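Ticket: linen fold standard, hand towel, light blue
Queue: Laundry and Linen, Lemaire Street
Status: resolved, one item carried over
Opened: 18 November 2025

Reported problem

Folded hand towels do not stack square in the Valasent cabinet. The shelf insert is cut to a fixed width and the stack leans to the left once it reaches seven towels. Front towels slide off when the door is opened. The fault is confined to the light blue terry from the Pravitz order. The older grey towels, same nominal size, stack without trouble.

Environment

Towel weight is listed at 600 gsm. Finish is terry on both faces. Washed at 60 degrees, tumble dried, folded on the light wood table. Dark tabs are fixed at the edges as fold references, three to a side. The fold sheet dates from June and was written for the grey towels.

Entry 1

Checked the cabinet first. Shelf is level in both directions, insert is seated, no play in the brackets. Swapped the blue stack with a grey stack from the shelf below. The lean followed the blue towels. Cabinet ruled out.

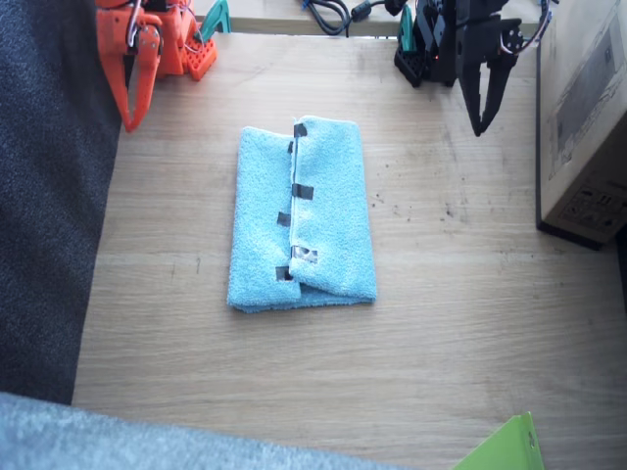
Refolded a stack using the sheet as written: left side in, right side over, press from the centre outward. Result was the same lean, slightly reduced. Measured the thickness of each folded towel at both long edges with the steel rule. The side carrying the overlap is consistently thicker. With the grey towels the difference is too small to matter. With the heavier pile it adds up through the stack.

Entry 2

Suspected uneven shrinkage, so pulled one towel out of the stack and compared it with an unwashed one from the same carton. Length was within tolerance. Width had drawn in at one end, which would account for part of the error but not all of it. 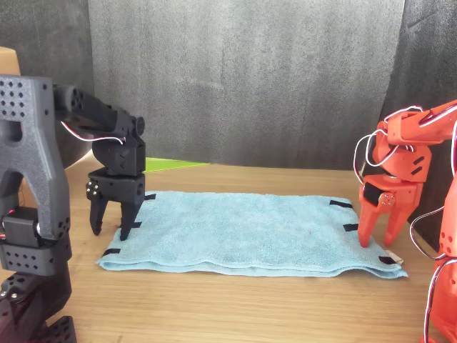 Orientation is the next variable. The sheet says to start with "the label end" toward the folder, and two people on the same shift read that differently. On the blue towels the care label is small and white and comes out at a corner, beside the lower right tab when the towel is laid crosswise, so "label end" can mean either of two edges. Half the stack was probably being started a quarter turn out. Changed the wording to "label at lower right" on the working copy.

Repeated the fold with the new wording. Lean reduced again. Still present.

Entry 3

Looked at the starting position. The sheet assumes the towel is a true rectangle before the first fold and has no step for squaring it. If the two short sides do not match at the start, every later fold inherits the difference.

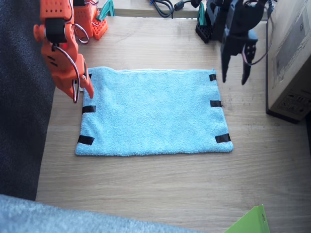

Towel laid flat, long sides left to right. Left side slightly shorter than right.

Added a squaring step: lay flat, draw the shorter side out by hand until the corner tabs line up across the towel, smooth from the centre, then fold. Do not pull on the tabs themselves. The adhesive holds on the grey towels but lets go of the thicker loops if it is tugged — two had to be refixed during this entry.

Entry 4

Ran the squaring step on a full batch from load 1615. Folders reported that it adds a little time per towel and that the top edge is harder to settle than the bottom one.
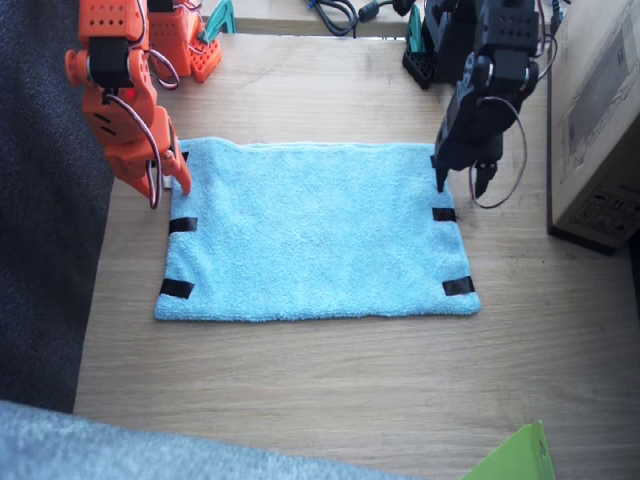
Acceptance check for the flat stage is now written into the sheet. The old sheet only said "flat", which had been taken to include towels with a ridge left over from the dryer. A towel passes when the middle is smooth with no crease across it. Slightly wavy edges where the terry bunches are acceptable and should be left alone, as working them flat tends to push the fabric out of square again.

Stacked the batch in the Valasent cabinet, alternating the overlap side with each towel. No visible lean at seven. Left overnight, door opened and closed several times in the morning, stack unchanged.

Cause

Three contributing factors: ambiguous label instruction, no squaring step, and overlap always placed on the same side. None of them showed up on the thinner grey terry.

Fix applied

Fold sheet reissued with label position, squaring step and alternating overlap. Old copies removed from the folding room and the Rustgate site. Grey towels may be folded to the new sheet as well — there is no need to keep two versions.

Carried over

Tab adhesive on the heavy pile. Sewn markers have been requested for a trial. Until they arrive, check tabs after each wash and replace any that have lifted at a corner. Keep this item open under the same ticket.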